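# 5 Can It Tidy Up Yet?

I'll start with a confession. When my publisher asked me for a chapter on robots and housework, I said it would be the short one. I had spent most of a wet February in Brardale watching a robot arm pick toys up off a floor, and I thought I could sum up what I'd learnt on the back of a bus ticket. Then I met Soudabeh Bahrami, who runs the chores group at Reltgate, and the bus ticket turned into the longest chapter in the book (sorry!).

Her first question to me was a good one, so I'll pass it on to you. What does "tidy the floor" mean? Think about the last time you did it. You picked up a soft thing, a hard thing, a flat thing, something with a tail. You knew which ones lived together in a bowl and which could be shoved under the sofa until visitors had gone. I doubt you'd call any of it work for the brain. For a machine, nearly all of it is.
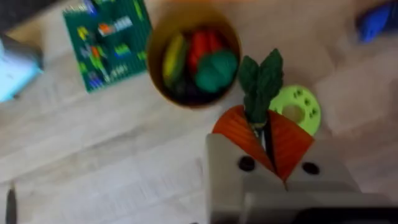

Soudabeh splits the job into four bits, and I've pinched her list for the rest of the chapter:

- **Finding**: spotting that there is a thing, and where it stops and the floor starts.
- **Grasping**: getting hold of it without squashing it or sending it skidding.
- **Placing**: letting go in the right spot, which may already be half full.
- **Deciding**: knowing what to do next, and when the job is finished.

A factory can cheat on every one of these. At the Stendon packing works, which we'll visit in section 5.3, the same carton turns up in the same place all day long, and the arm there would carry on quite happily in the dark. Your living room makes no such promises! A toy pepper and a building brick want quite different handling, and a plush toy gives when you squeeze it, so the fingers can close on it a bit sloppily and still get away with it. Thin flat things are the devil. There's hardly any edge to get under, and if you press down on the rim you may just push the thing along.

I tried this myself, by the way, and I'd urge you to do the same before reading on. Put on a thick pair of oven gloves, shut one eye and clear 22 small objects off the carpet into a mixing bowl. Use only your thumb and one finger. I did it in front of Uliana Romaniuk, who was timing me, and I gave up on a coin after 2 minutes of swearing. 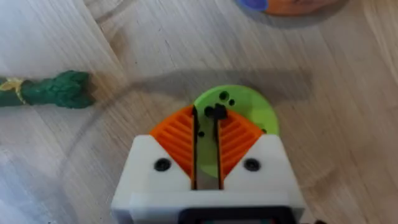 So can a robot tidy a child's bedroom today? Parts of it, on a good day, with someone nearby to step in when it gets stuck, and a good deal more slowly than you would.

That "someone nearby" matters more than it sounds. Uliana keeps the log for the Shemweta trials, and her rule is that a run only counts if no human hand goes near it from start to finish. Her target is 200 runs on the trot, and she's perfectly cheerful about how far off that is. A single good pick makes a lovely video. What she wants to know is whether you could go out to the shops and leave it to get on with things.

We'll take the four bits in order, beginning with finding. Before you turn to section 5.1, jot down three chores you do at home and mark which of the four you think would give a machine the most bother. Keep the note somewhere safe, as you'll need it again for the exercise on laundry.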